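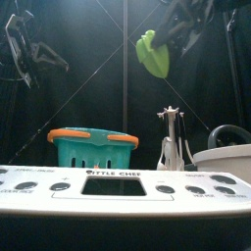
Play Kitchens Don't Need So Many Buttons
By Selma Angelovski
7/30/20

My sister spent six weeks last winter choosing a play kitchen for her son. In the end she had two on her list. One was a plain box with a painted stovetop and a door that opened. The other had a control panel with a start and pause label, a plus and a minus, and a button for cooking rice. She bought the second one. I would have bought the first, and I want to make the case for it.

I ran the toy room at a family center in Vilthorpe for a long time, and I have watched a lot of pretend dinners get made. Children of three and four don't cook by setting. They cook by putting things in other things. A block goes in a pot, the pot goes on the stove, the block comes out and somebody has to eat it. If there is a button nearby, it gets pressed. Pressing it doesn't change dinner.

The printed labels bother me more than the buttons do. A button marked for rice tells the child what is for supper. Most of the children who want to press it can't read it, so it is there for the adult in the store. We see it and think the toy does more. A blank button can be rice, soup, a doorbell or the thing that calls the fire truck.

Gangadharan Joseph, who worked the morning shift with me, disagreed and still does. His view is that children want what they see at home, and at home the rice gets cooked by pushing a button. His own daughter had no interest in a stove with knobs because her grandmother's kitchen didn't have any. I think he has a point about the rice. I don't think it takes a whole panel to get there.

What I would spend the money on is the basket. A cheap plastic basket with handles that fold down is the best piece of any play kitchen, and it is usually sold separately or thrown in as an extra. It carries the groceries. It goes under the table as a doghouse. Slots in the sides are good too, for poking carrots through. When play is over, the food goes back in it and the floor is clear.

At the center we had 24 pieces of play food and one basket for every two children, and we fought over baskets every day. I can't remember a fight over the stove. In February we put the stove in the closet for a month to make room for a train table, and the cooking moved to a windowsill. The children asked for the stove once or twice and then stopped asking.

Buy the kitchen with the panel if your child loves it. My nephew likes his fine. But if you are standing in the store trying to decide whether the extra functions are worth the higher price, they aren't. Get the plain one and two baskets.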